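Notes from the Front Desk, January

We have had the Eynon for eleven winters now, and every January the same thing happens. The guests thin out, the lobby goes quiet, and I start reading the comment cards. There were 122 of them in the box this time, and the leading subject, well ahead of the beds and the view, was breakfast. Specifically, when it ends.

So breakfast now ends at 10:30. It used to end at 9:30, a time chosen by my predecessor, Fulvio Tedesco, who got up at four and considered 9:30 the middle of the afternoon. The kitchen has agreed to the extra hour on the condition that hot eggs stop at ten. After that you get the cold table, the good bread, and whatever mood Fiorella Barbieri is in. 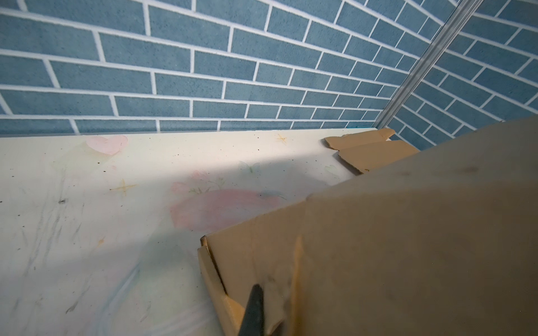
Blue brick pattern, white mortar lines.

The other popular topic was parking. We have 33 spaces and 41 rooms, and I have done that subtraction many times hoping for a different result. From this month you can reserve a space when you book. It costs nothing. If you come by train, please tell us so, and we'll give your space to somebody who is at that moment circling the block and saying things about us.

The ferry to Skultinlow is on its winter timetable, with one boat out in the morning and one back at 4:15. The 4:15 does not wait. Two guests tested this before Christmas and got to know the harbor bench very well.

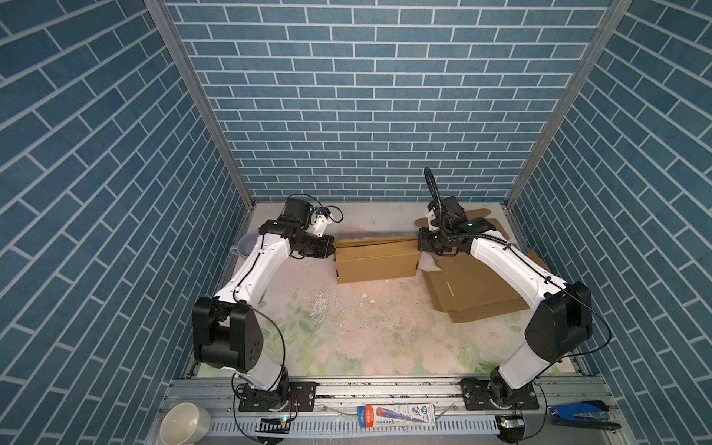
Can I leave my bags with you after checkout?
Bags can stay in the room behind the desk until eight in the evening, free of charge, and we'll give you a paper tag for each one. Skis and bicycles go in the shed, so ask for the key.

Now, the renovation. The six rooms on the garden side will be closed until March while the bathrooms are redone. The old ones had a certain charm if you were under five foot four. Work stops at five every day and doesn't start before nine, and we've moved all bookings to the harbor side at no extra cost.
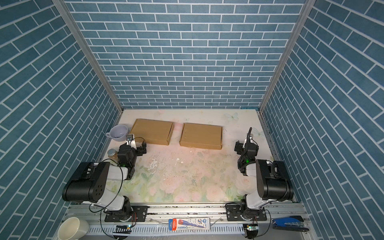
Lost property has reached the stage where it needs its own policy. We keep things for three months, we'll mail anything back if you pay the postage, and phone chargers are now a communal resource. Small items travel best in a flat cardboard box, the light brown corrugated sort, and two of those side by side will hold most of what one family can forget in a weekend. Books stay on the landing shelf unless you write to claim them. Somebody's thriller is missing its owner and, more seriously, its last chapter.

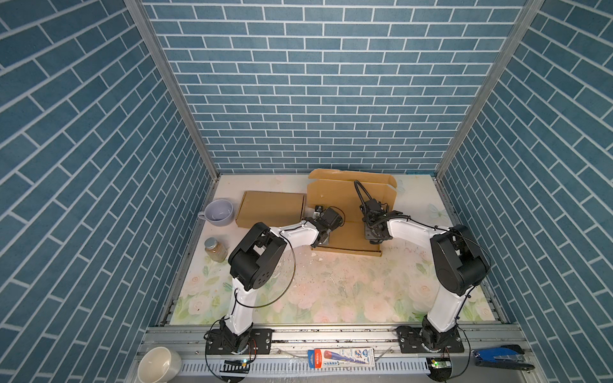
Ilse Wiegand writes that the later breakfast is all very well, but she has stayed with us every spring and would like it known that some people want coffee at six, before the gulls get going. She has a point. There will be a flask and cups on the sideboard from 5:45, and the stairs creak, so please come down on the left.

Spring bookings open at noon on the first of next month, by phone or at the desk.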